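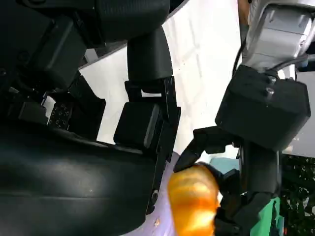 Open day at the Nerno ice core lab

I drove 90 miles in January to look at old ice, and I'd do it again tomorrow! Oranuch Kaewkla took our group into the cold room (two borrowed coats for me, still freezing) and let us lean in close to a core drilled at Closstead. The dusty gray band near one end is ash from an eruption 200 years ago. I asked way too many questions about trapped air bubbles and she answered every one. Then cocoa in the hallway, and I missed the sea ice talk at 2 because the line was so long.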